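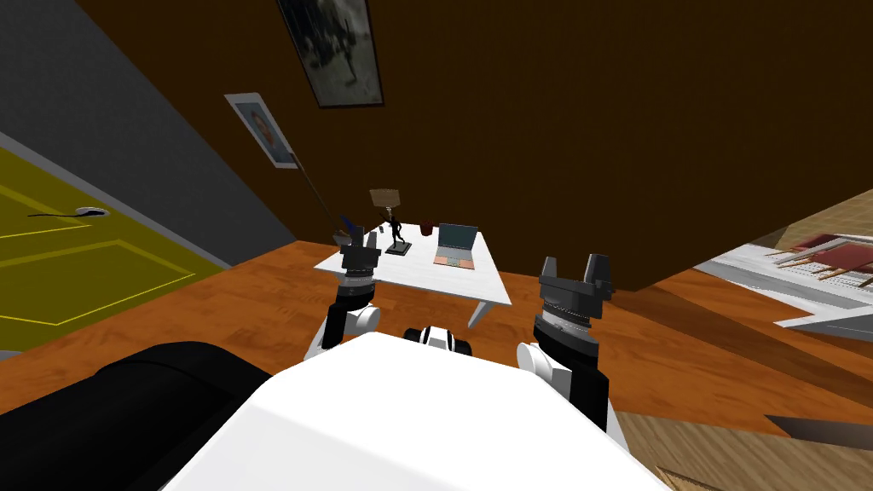 A reader wrote in after the last post to ask why we keep training in simulation at all, when the real arms are sitting right there and every paper ends up apologizing for the gap anyway. Wouldn't the same hours spent on hardware get us further?

I wrote a short reply at the time and wasn't happy with it, so this is the long one. It also gives me a reason to write up the room result, which has been sitting in my notes for a while.

Some background for people who came in late. The project is called Jata. It is a two-arm policy that takes in camera images and joint positions and puts out short chunks of arm motion. The tasks are small household ones: pick up a cup, move it to the other side of the table, close a laptop, hand an object from one gripper to the other. We train it in a simulator we call Sandevix, and we test it in Sandevix and on the real robot in the lab at Elilbridge.

The question I wanted to answer was narrow. If you have a fixed number of demonstrations, is it better to record them all in one room, or to spread them over many rooms with only a few in each? Everybody I asked said many rooms. I thought so too. I wanted to know how much it mattered and where it stopped helping.

The setup was simple. Every version of the policy got 600 demonstrations of the same task, which was to pick up a cup from a table and put it down at the other end. In the first version all 600 came from 2 rooms. In the second they were spread over 17 rooms. In the third they were spread over 200. Same network, same number of training steps, same camera placement on the robot. The rooms differ in wall and floor colors, furniture, what is hanging up, what else is on the table, and the height of the table within a small range. We also tilt the starting pose of the robot a bit, so the view of the table isn't level every time. I'll come back to that.

Testing was done in rooms none of the policies had seen.

The 2-room policy did badly, as expected. It could reach for the cup if the table was close to where it had been in training, and otherwise it reached for the place where the table used to be. When I replaced the table objects with new ones it sometimes went for anything red. It had learned the color of the cup and very little else about it.

The 17-room policy was much better, and this was the part that surprised me. I had expected it to land halfway between the other two. It was close to the 200-room policy on almost everything we measured. The failures left over were mostly bad grasps, with the fingers closing too early or catching the rim, and the 200-room policy made those same mistakes about as often.

So for this task, going from a couple of rooms to a modest number of them did most of the work. Going from there to a lot of rooms did a little more. If I had been paying for rooms one at a time I would have stopped well before 200.

There was one place where the large set clearly helped, and that was clutter. With a lot of other objects on the table, the 17-room policy would hesitate. It would start toward the cup with one arm, stop, start with the other arm, and stop again. The 200-room policy picked an arm and went. My guess is that the choice of arm depends on what is in the way, and you need to have seen a lot of tables before that choice settles down. I haven't tested this properly.

Now the tilt. Early on we kept the robot perfectly upright in every episode and the policies all did fine in simulation. On the real robot they were off by a steady amount, always in the same direction. The base in the lab isn't quite level and the head camera is mounted slightly crooked. We could have fixed the mount, and later we did, but first we tried tilting the simulated body at random, quite strongly in some episodes. The offset on the real robot got much smaller. Training took longer to settle, and the loss curves looked worse for the first stretch, which almost made me give up on it. I now leave the tilt on for everything.

Back to the reader's question. Recording the demonstrations on hardware would have meant finding and furnishing that many real rooms, or repainting one room over and over. We looked into something like it once. Barrios is a rented apartment we used for a short stretch, and moving the robot in, setting up, recording and moving out took most of our energy for one extra room. The data from there was good. It was better per episode than anything from the simulator, mostly in the grasps, where real contact behaves like real contact. But it was one room.

What I'd like to do is combine the two: get the variety from Sandevix and the contact from hardware. A first try with a small amount of lab data mixed in at the end of training did help with the early closing of the fingers. It also made the policy slightly worse in new rooms, as if it was starting to forget them. The mixing ratio probably matters a lot and I have only tried one.

A few things I would do differently. I should have trained each version several times with different seeds, especially the 17-room one, since a lucky set of rooms could explain part of the result. I should have varied the lighting more - it changes less than it should from room to room. And the cup was always red in training, which made sense when I wanted a simple start and makes no sense now. The next set has cups in a range of colors, and a second task where the cup has to be handed over between the arms.

The reruns with more seeds should be done by December. I'll post the numbers in a table then, including the ones for the handover if it works well enough to measure.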